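February
By Mahsa Asadi
Print this page | E-mail this article

An open rail deserves a place in the family home

The closed wardrobe has long been treated as the proper place for children's clothing. It is a costly habit. A fitted wardrobe of the kind now standard in new houses at Trikemthorpe was priced at 653 pounds last year, and a child of six cannot reach the bar inside it.

A plain metal rail serves the household better. It may be set up in any room with a hard floor, and a child can see at once what there is to wear. Shengli Lei, who advises tenants on furnishing, has argued that rails look untidy and that clothes left in view will fade. The first point is a matter of taste – the second applies only beside a sunny window.

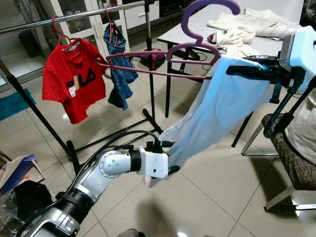
Coloured hangers are also to be recommended. Where 2 children share a rail, a colour for each settles most disputes before breakfast. Small garments should go up as soon as they are ready to wear, for a heap left on a table until 9 in the evening will generally still be there in the morning. Landlords should be asked to offer tenants the choice.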